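Zindimetti Workroom Refit
Progress report to the Cliltel Fund
Period ending Jan 4, 2018

1. Summary

Work in this period covered the replacement of the main work surface, cleaning and sealing of the adjoining wall, and the first round of surface checks. The old bench tops have been removed from the room. The new top is in place and has been released for use. Lighting changes planned for December are not complete and carry over to the next period. No change to the approved budget is requested.

2. Work surface

The previous tops had worn through along the front edge, and the joints between sections had opened far enough to collect dust and small parts. Repair was priced and rejected on the grounds that the joints would open again under load. The replacement is a white top from the Grakilus range, chosen from 2 finishes submitted for approval. The second finish, a speckled gray, was cheaper but made small dark items hard to find during sorting and assembly.

The top was leveled after installation and left clear for a full day before loading. Fixings were checked at each bracket and retightened where needed. The edge sealant at the wall side was applied in one pass and trimmed the next morning.

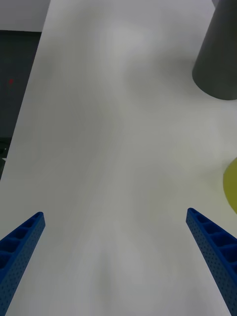 Surface condition is checked under the ordinary room lighting, with the top cleared, and the result is entered in the room log. Three items are recorded: scratches, residue and evenness of light. The last of these remains open. Soft shadows lie across the white top in broad patches, with a darker, smudged band down the middle, and there are faint streaks that may be reflections or slight marks in the surface. The log entry is therefore held as "undetermined" until the top has been wiped with the approved cleaner and checked again from both sides. If the streaks remain in the same position after cleaning, they will be treated as marks and reported to the supplier under the finish warranty. If they move with the viewing position, the item will be closed and passed to the lighting task.

3. Lighting

The existing ceiling fixtures were kept in the original plan to limit cost. They were positioned for the old bench layout, and the new top extends farther from the wall than the old one did. The revised plan moves one row of fixtures forward and adds diffusers. The electrical contractor has confirmed that the existing circuit can carry the change. The work needs the room closed for one day and will be scheduled with the users.

Target light level at the work surface is 200 lux above the present reading. The present reading was taken with a handheld meter at the center of the top and will be repeated at the corners.

4. Storage and clearing rules

Items are no longer stored on the work surface between sessions. Bins, hand tools and packing material go to the shelving on the opposite wall, which has 11 labeled bays. Bay labels match the inventory sheet already supplied to the fund. Users have asked for a deeper bay for flat stock; this can be met by removing one shelf.

5. Spending

Spending on the surface is within the approved line. An extra charge of $100 was paid for disposal of the old tops, taken from the contingency line. The lighting line is unspent.

6. Open items

Repeat surface check after cleaning. Owner: Org facilities desk.
Corner light readings. Owner: Org facilities desk.
Fixture relocation and diffusers. Owner: electrical contractor, date to be confirmed.
Shelf removal for flat stock. Owner: workroom users.

7. Next period

The next report will include the repeated surface check, the full set of light readings and the final invoice for the top. The retained payment to the installer will be released when the surface check is closed.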